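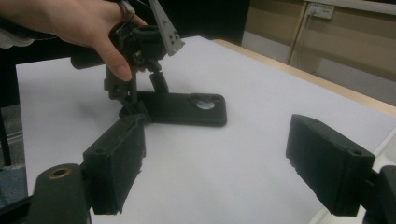
Fig. 2. A mão sobre a mesa branca, polegar apontado para baixo.

Ficha 11, a pega e a mesa

Pessoal, retomo o ponto em que parámos em setembro, porque recebi muitas dúvidas por escrito e quase todas sobre o polegar! Reparem na figura: os dedos envolvem a peça preta, o polegar faz pressão na parte cilíndrica e a unha fica virada para nós. Eu chamo a isto pega envolvente (o Alistair Geddes, nos apontamentos dele, prefere "pega cheia", e aceito os dois nomes no trabalho).

O que quero que treinem em casa: peguem num objeto com cabo, qualquer um, e segurem-no por cima de uma mesa clara. Uma mesa clara ajuda imenso, vê-se logo a sombra, e a sombra diz-nos muito sobre a posição do objeto. Eu treinei anos numa bancada escura e arrependo-me bem.

Atenção também às mangas. Gosto do punho puxado para trás, a deixar o pulso livre, e se houver cabo elétrico passem-no por cima da mão, perto dos nós dos dedos. Fica mais arrumado e não anda a arrastar pela mesa.

Para a próxima aula leiam o capítulo do Pollock até à página 64, mas saltem a parte das pinças finas, que fica para depois (é a minha parte favorita, tenham paciência). Tragam o caderno Taneo, lápis e um desenho da vossa própria mão a segurar alguma coisa. Não precisa de estar bonito, o meu nunca está!

Sala 1411, entrada pelo lado do pátio. Quem ainda não entregou a ficha 10 pode deixá-la no meu cacifo.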